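Does where you grew up really set your odds, or is it mostly the family?

Posted by Urs Bühler, 22nd March

My sister and I have been having the same argument since November and I'd like somebody else to have it for a while.

We grew up in Proneswood, which had a cannery until it didn't. She says kids from there do worse because of the town: the schools, the bus that stops running after supper, the lack of anybody's dad who knows somebody. I say it's the parents. Ours moved us out when I was nine and she was fourteen, and I think the kind of people who pack up and go would have raised the same kids anywhere. She says that is exactly what a person who got out at nine would think.

I've tried reading up on it. Half of what I found says neighborhood matters a lot, the other half says it vanishes once you account for income, and all of it has a chart. Can it be untangled at all? Please assume I can read but stopped liking math in tenth grade.

4 replies hidden, 2 shown, sorted by most helpful

Wolfram Dreßler

Your sister is ahead on points, but you've put your finger on the real problem, so don't hand over the money yet.

The trouble is that families aren't dealt out to towns like cards. People who can leave a struggling place tend to leave, and the ones who stay differ from them in ways that don't show up on a form. If you simply compare kids in Proneswood with kids in a nicer town, you're comparing towns and families at the same time and have no way to pull them apart. Researchers call this selection. It's your argument with a degree.

There are two decent ways around it. The first is a lottery. If a housing program has more families applying than it has vouchers, and it draws names, then the winners and losers started out alike on average. Whatever gap opens up later can fairly be blamed on the voucher. The second is to look at brothers and sisters in families that moved. Same parents, same move, different ages when it happened. If the parents were the whole story, the younger one shouldn't get any more out of the new town than the older one did.

You'll notice that you and your sister are a sample of that second kind. A sample of two, unfortunately, and both of you have been arguing instead of filling in surveys.

Studies done both ways have tended to find that place does something, and that it does more the younger you are when you arrive. Years of exposure seem to matter more than the day of the move. That would put you in line for a bigger helping of the new town than she got. Whether you care to mention this at dinner is up to you.

Now for the part in your favor. "Place matters" says very little about which bit of the place. School, noise, lead in the pipes, who your friends are, whether the library is open – they all arrive in the same box. I did some volunteer coding for a county survey years ago, 640 households, a questionnaire with 144 items on it, and by the end we could predict a fair amount and explain next to none of it. The item about owning a piano did suspiciously well. I don't believe it was the pianos. 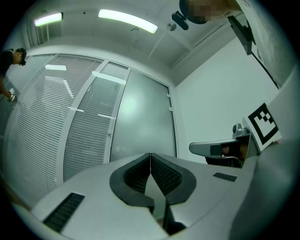 The other thing to watch is what gets called "the family." Income goes in there, and so does how worn out everyone is by six in the evening, and a good part of that comes from the town. A parent with a long commute to a bad job is a family effect on paper. Move the job closer and you have a calmer parent, same genes, same books on the shelf. So when a study says the neighborhood effect vanishes once you account for income, ask where the income was supposed to come from in a town with a shut cannery. You can account away nearly anything if you subtract its consequences first.

If you want a rule for reading the charts: look for who moved, how old they were, and whether they chose it. If the article doesn't say, enjoy the colors and turn the page.

pliltora_mom41

its the parents. I grew up in Pliltora with nothing and all five of us turned out fine, except Dale. We didnt have vouchers we had chores. People have been blaming the town since before 2000 and the town hasnt changed one bit.

Wolfram I read yours twice and I still think its the parents, but the piano thing is interesting, we did have a piano. Nobody could play it. Urs, tell your sister she can come visit and see for herself, the bus still doesnt run after supper here either.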